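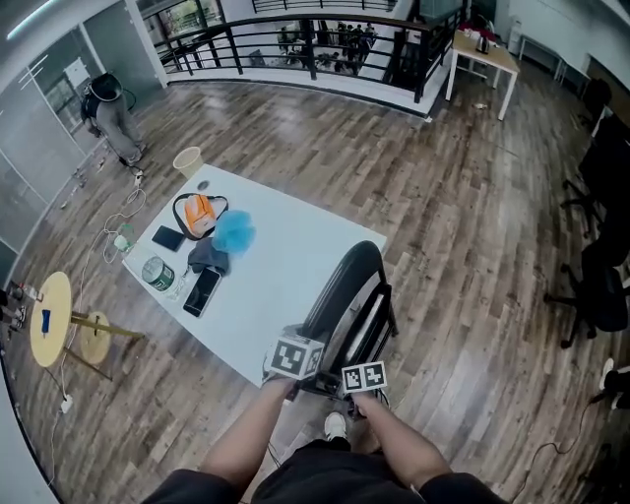

# About us (and about the time we got it badly wrong)

Hello! I started Tridley because I wanted robots that could do the dull bits of a working day: picking up the phone someone left on the desk, putting a bag where it belongs, clearing a table before the next lot come in. We teach them by hand. One of us does the job with a pair of tracked handles, the movements get recorded, and the arm learns from those. It's slow, slightly silly-looking work and I love it.

Most about pages would go straight on to the happy customers. I'd like to tell you about our worst week instead, as people ask about it at nearly every first meeting and it has shaped how we do things ever since.

## What went wrong

It was December and we had an arm on trial at Portela, who run shared offices. It had been tidying desks nicely for a while. Then one afternoon it reached for a cloth, went straight past it, and carried on down until it pushed a tray off the far side of the table. A member of their staff was standing there. She stepped back in time and wasn't hurt, but she could have been, and that still bothers me.

The emergency stop worked. The software limit that should have kicked in well before it didn't.

We spent days blaming the arm (sorry, arm). The real fault was in our recordings. A marker cube on one of the handles had been knocked and glued back on slightly turned, so every demonstration made with it was out by 19 millimetres at the fingertips. We'd recorded 300 demonstrations that way before the accident and used the lot. Then, to make things worse, I had loosened the force limit myself so the arm could press down on soft things like bags and clothes. I didn't tell anyone at Portela I'd done it. That one's on me.

## What we do now

- Both handles are checked against a fixed block at the start of every session, and again after any knock or drop, however small.
- If a check fails, everything recorded since the last good one goes in the bin. Yes, it hurts.
- Force limits are locked. Changing one takes two of us, and the customer hears about it first.
- A new arm works for 90 hours with a person at the stop button before we leave it to get on with things.

We threw out all 300 of those demonstrations and began again with new cubes, screwed on this time! The replacement set has just gone past 1000.

## Where we are today

Portela took us back the following spring, which was very good of them. We also look after two arms at Desell and we're setting up a smaller one with Bunon, mostly for sorting lost property.

If you're thinking of working with us, ask to see the fault log. It's long, some of the entries are embarrassing, and we'll happily go through it with you over a cup of tea.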